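Warehouse and Donations Assistant - Clavdale Household Supply Bank

Posted 08/11/2019 by the Clavdale staff office

Print this page | E-mail this job

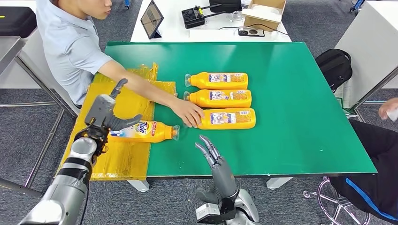

Photo: Clavdale Household Supply Bank

Clavdale Household Supply Bank is hiring a part-time Warehouse and Donations Assistant for our building on Emura Street. We give out laundry soap, dish soap, diapers, paper goods and other items that families cannot buy with food benefits. Last year 672 households used the pantry at least once.

The job starts in September and is for 20 hours a week. Most shifts are in the morning, with one evening each week when the pantry is open late. Pay is $15.25 an hour. The position comes with paid sick time and a bus pass, but no health coverage.

What you will do

Unload deliveries from the Cormier depot and check them against the packing slip. Report short or damaged cases the same day.

Sort donated goods by type and size. Laundry detergent makes up a large part of what comes in, and it has to be checked for leaks and tight caps before it goes on a shelf.

Fill household orders from a printed list. A normal order has soap, detergent, toilet paper and two or three items the family has picked.

Enter stock counts in our spreadsheet at the end of each shift. Keep the sorting tables, aisles and loading door clear.

Help at the front counter on late nights. This means greeting people, finding their order and carrying it to a car or cart if they ask.

Drive the van to our second pantry in Pladora when the regular driver is out. This comes up a few times a month.

What we are looking for

You need to be able to lift 45 pounds and be on your feet for most of a shift. You should be comfortable talking with people who may be having a hard time, and able to keep what they tell you private. Basic spreadsheet skills are enough - we will show you how ours is set up.

A driver's license is preferred. We can split the driving among other staff for the right person. Spanish or Portuguese would be useful. Warehouse or store experience is a plus, but we have hired people without it.

The building is heated but not air conditioned. If you are sensitive to scented products, please think about this before applying, as we store a lot of them.

How to apply

Send a resume or a one-page letter about your work history to Clavdale Household Supply Bank, 580 Emura Street, or bring it to the front counter during pantry hours. Write "Warehouse Assistant" on the envelope. Include two references and the hours you can work. We will start calling people for interviews as letters arrive and will keep the posting up until the job is filled. Interviews take half an hour and include a short walk through the warehouse.

Recent items

Pladora pantry changes its evening hours
What we can and cannot accept: opened packages, refills and samples
Spring diaper drive brings in 1063 packs
Parking at the Emura Street loading door

Print this page | E-mail this job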